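Chapter 4
Buying for the Job You Have

What this chapter covers
Writing the task down before you shop
The three piles of money
Grippers, spares and the things that wear out
Planning for hands you need before you need arms

The first budget I ever wrote for a robot project fit on one page, and I was proud of it. One arm, one gripper, one computer, a table to bolt it all to. I'd gone through the catalogs with a highlighter, I'd argued the Raklow people down on price, and I walked into the meeting feeling like a person who buys robots for a living. Then Tarek Zerouali, who ran the shop floor at Lamrani, looked at my page and asked me what the thing was going to pick up.

"Laundry," I said.

"Which laundry?"

I had no idea! I'd spent weeks comparing reach and payload, and I couldn't have told him if we were folding pillowcases or winter coats. That question cost me a rewrite that ran through most of August, and it's the reason this chapter starts with a sweater and leaves the price list for later.

So let's talk about knitwear. A T-shirt lies flat and mostly stays where you put it. A chunky cable knit has thickness, it stretches, it has a ribbed hem that behaves one way and a braided body that behaves another, and it's heavy enough to drag on itself when you lift one corner. If your customer's bins are full of these, you're shopping for different fingers than you would for bed sheets, and probably a wider opening too. Look at how much knit there is to deal with before anything has even closed on it. 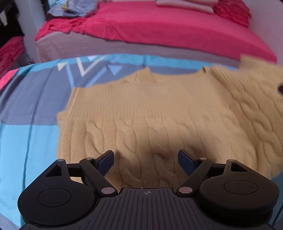
4.1 Write the task down first

Before you ask anybody for a quote, fill one sheet of paper with the job. I mean plain sentences, the kind you could read to your mother. What is the item, how big is it, what is it lying on, how does it need to end up? Who puts it there and who takes it away? Add the awful cases (inside-out sleeves are my personal enemy) and how often they come along.

At Lamrani our sheet ended up with 9 lines on it. Line 4 said "thick knits, folded to a square bundle, on a soft surface," and those last four words changed the whole order. I'd priced everything for a hard table. On a mattress or a padded bench the surface gives when you press it, so a fingertip that slides nicely under fabric on a steel top can just push itself a little valley. We dropped the stiff fingers from the quote and asked for padded ones in two sizes.

A folded knit also isn't flat, and I'd ask you to write the finished height on your sheet along with the length and width. Puffy edges take up shelf space, box space and finger space, and I've seen a perfectly good packing station jam up over exactly that.

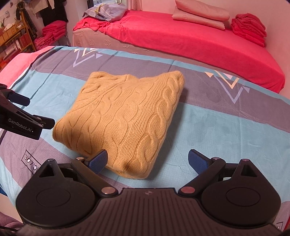 Figure 4.2 Cable-knit sweater folded to a bundle, with one blue fingertip pad against its front edge.

4.2 The three piles

I sort every equipment budget into three piles, and I'd like you to do the same for the exercises at the end of the chapter.

The first pile is what you buy once. Arms, frames, computers, the gripper bodies. It's the pile everybody enjoys, and it gets nearly all the attention in meetings.

The second pile is what you buy again. Fingertip pads, pins, cables, batteries, cloths for wiping lenses. At Lamrani we went through 40 pads in the first season, and I had budgeted for a single spare set. Ask the supplier for a price on the small parts at the same time as the big ones, while they still want your signature. Hevholm gave us a very decent pad price that way, and wouldn't come near it six months later.

The third pile is people's time. If you plan to teach a task by having people do it with hand-held grippers, somebody has to stand there and fold, and somebody has to shake the sweater out and lay it down again. We logged 191 folds on the Pellia project before we agreed we'd been doing the sleeves wrong, and every one of those was paid for. Put the hours on the page. If you leave them off they'll turn up anyway, usually in a month when you've got nothing left.

4.3 Hands before arms

You can buy the hand-held tools well ahead of the arm, and on a new task I nearly always do. They're easy to carry to wherever the work is, so you can try real garments on a real bed or bench and find out early that your opening is too narrow or your pads are too slick. If you learn that with the arm already bolted down, you'll be paying for new fingers and a new mounting plate, and probably a visit from the installer.

Two cautions. Check that the fingers on the hand-held version match the ones you'll mount later, down to the pad material. And get the lead times in writing for both, as separate lines, so a late arm doesn't hold up the tools you could be using now.

Get out a blank sheet and pick one garment from your own closet, the thicker the better. You'll need it for section 4.4.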